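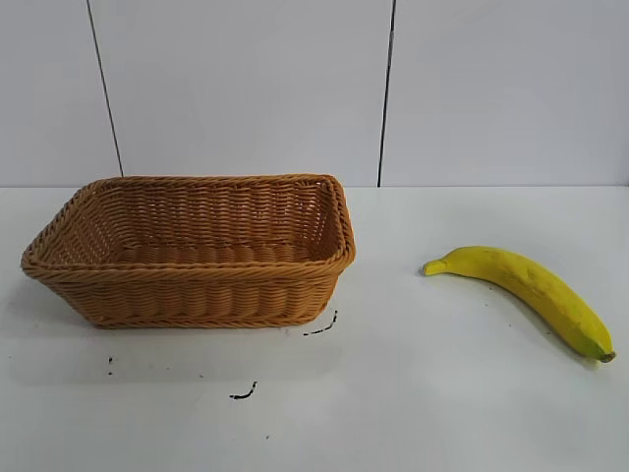

How expensive must a home robot arm be before it can put a fruit into a basket? Much less than I feared, if you accept that it will be slow and that you will spend most of your evenings on the cables.

My arm is called Morin, after the street where I lived when I drew the first joint. It has five motors, printed links and a base cut from an old shelf. I build it partly at home and partly in the shared workshop in Vedham, where I have a locker and, on Tuesday evenings, one half of a bench. The total of all receipts until now is 1,388, and I include in this number the two motors which I burned in spring by my own fault.

In September I decided that the arm must have a real task. Before this I only made it wave and draw circles in the air, and this teaches you very little. I chose the banana and the wicker basket. A wooden cube would be easier, but a cube is the same from every side, and I wanted something with a curve and a direction. The arm has to decide where the middle is and how to turn the wrist.

The camera is fixed and does not move with the arm. I take one picture before each attempt, and the program looks for a yellow region on the light background. Then it fits a line through the region and takes the angle from this line. It is a very old method and I am not ashamed of it. On a white table it works well, with one exception. The small dark marks on the surface were sometimes counted as objects, so now I throw away every region smaller than 35 pixels. I have also tried to clean the table, but then I put the threshold in the code anyway, so the cleaning became less urgent.

The basket gave me more trouble than the fruit. Its sides go outward toward the top, and the braided rim is wider than the floor inside. My first measurements were taken at the floor, with a ruler, and I used them also for the top. The result was that Morin came down directly on the rim and pushed the basket across the table. Now I use two sets of numbers, one for the opening and one for the bottom, and the arm stays high until it is well past the edge.

Iker Sotomayor, who has the other half of the bench, looked at my code and asked why I release the banana from such a height. I had no good answer. I lowered the release point by 41 millimeters and the fruit stopped rolling against the wall of the basket. He also gave me a piece of soft foam for the fingers, from a packaging of Cloven speakers, and it holds better than the rubber I had bought.

What remains is the shoulder. When the arm is stretched far to the right side, it hangs a little lower than the program believes — I think the second link bends, but it can also be the screw at the base. I ordered a thicker bracket from Medstead and it should arrive next week. Until then I keep the banana a bit closer to the basket than I would like.

If somebody has experience with printed links of this length, please write me which filling you use. I print with few walls to save weight, and I begin to suspect that I save too much.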